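Small things on the table

June 2024

I spent most of the morning putting small things away. The table had picked up a layer of them again, the way it does when several people use it and everyone plans to come back for their stuff later. Máté Major wanted it clear by lunch, and I had nothing more urgent to do, so I started with the headphones and worked outward.
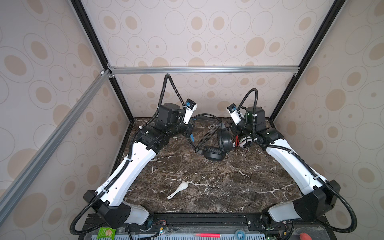 Headphones are my least favorite thing to put away. The cord never stays coiled, and if you drop them in a drawer with anything else they take it along when you pull them out. I used to wrap the cord around the headband, but that puts a hard bend in it near the plug. Now I make a loose loop, put a twist tie on it and hang the whole thing on a hook. It takes up more room and I can live with that.

The soup spoon went back to the kitchen. It's the white ceramic kind, and we're always short of those. The marker and the tape went into the Givberg box by the door. The cracker packet I left on Graziella Tedesco's desk with no note.

After that I wiped everything down. I use a damp cloth first and a dry one after, and the whole job takes around 30 minutes if I don't stop to read old labels.
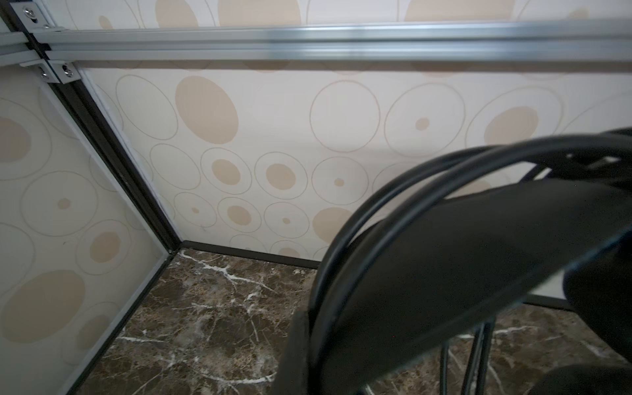
Corners are where I slow down. Crumbs get pushed into them by every quick wipe, and a folded cloth just rides over the top. I wrap the cloth around a flat stick and pull toward myself. The wall panels, with their tan dots and rings, only need a light pass, but the grooves in the aluminum rail want an old toothbrush. I did the screw heads on the corner brackets too while I had it in my hand.

I still owe the shelf under the window the same treatment. It has 2 boxes from Halász on it that I haven't opened since September, and I'd like to know what's in them before I buy any more hooks.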